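Backup and Storage for a Shared Student Workspace
Project report, Colleen Chisholm and Chaminda Pathirana

3. Test setup

We compared two network storage boxes, the Brarkov and the older Dernidari, as a place to keep class files. Both held the same drives and were plugged into the same switch. The test folder was 534 GB, mostly video with a lot of small text files mixed in.
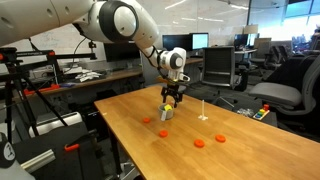 The first full copy to the Dernidari took 685 minutes. We ran the Brarkov copy overnight with the same settings and it finished 60 minutes sooner. Most of the gap came from the small files. Large videos copied at nearly the same speed on both.

4. Drive failure

We pulled one drive from each box while files were being read. Both stayed online. The Brarkov rebuild took seven hours. The Dernidari rebuild stopped once and had to be restarted by hand, so we have no fair time for it.

Pallavi Kanaujia checked the restored files against our list. Restoring a single deleted folder still has to be tested on both boxes.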